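Home | News | Features | Research | Archive | Subscribe

Packing lessons

A robot hand that can fill a backpack has to learn what fabric does when it gives way

Ask a robot arm to put a steel part in a steel tray and it will do so all night. Ask it to put an umbrella in a school bag and things go wrong quickly. The bag sags, the opening closes up, and the arm pushes the umbrella into a fold of cloth.

The team at Rornell has spent two years on this problem. Its partner, Fulico, runs a returns warehouse where bags and soft goods come back half open and have to be checked and repacked by hand. Fulico wanted to know if any of that work could be handed over.

The first approach was to steer the robot from a distance. An operator watched a screen and moved two levers, and the robot followed. It worked, but slowly, and operators tended to stop using the second arm. A bag needs that second arm. Something has to hold the mouth open.

So the team dropped the robot from the recording stage. People now do the packing with their own hands, wearing gloves that log how each finger bends. A VR controller fixed to each glove gives the position of the hand in space. A program called Motaung then turns the record into motions for a two-armed robot with fingers.

The result reported in October came from 23 tasks, each recorded 40 times. On bags the robot had not met before, the new method finished 21 of the tasks at least once. The lever method finished far fewer, and most of its failures came at the opening of the bag. 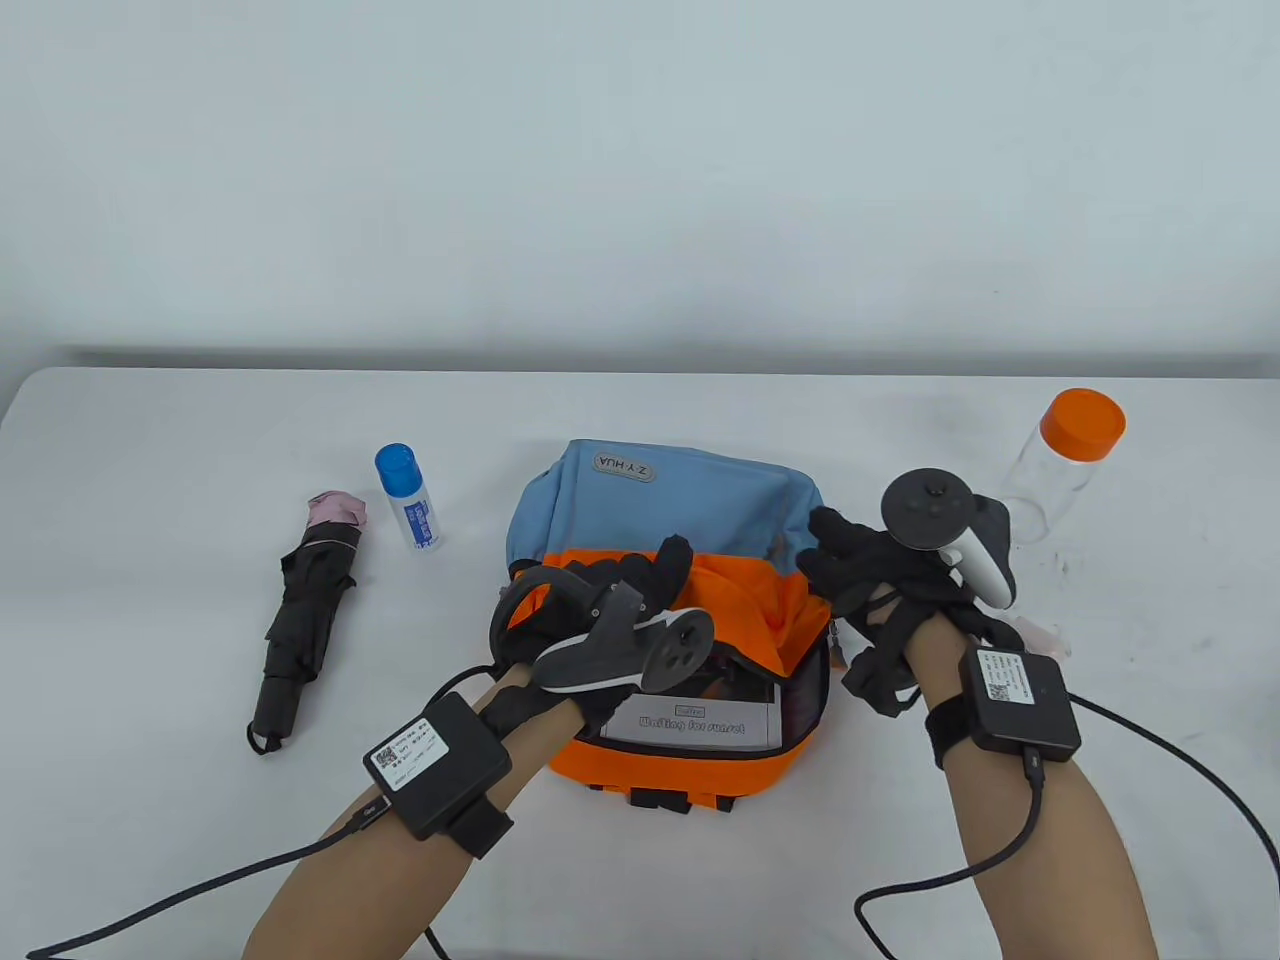
Gloved hands at an open backpack, with an umbrella, a spray bottle and a jar on the table.

The gloves have their own problems. They are thicker than skin, and people handle thin straps and zipper pulls more clumsily with them on. The robot picks up that clumsiness along with everything else. Position readings can also drift when one hand passes under the other, and those runs have to be thrown out.

Speed is the other limit. The robot takes several times as long as a person to pack the same bag - too long for Fulico's floor at present. The next round of work, under the name Nadudis, will add pressure readings at the fingertips and try bags with two compartments.

Print this article | E-mail this article

Related articles
Why grippers still drop towels
Inside a returns warehouse
Teaching two arms to share a job
Fingertip sensors get thinner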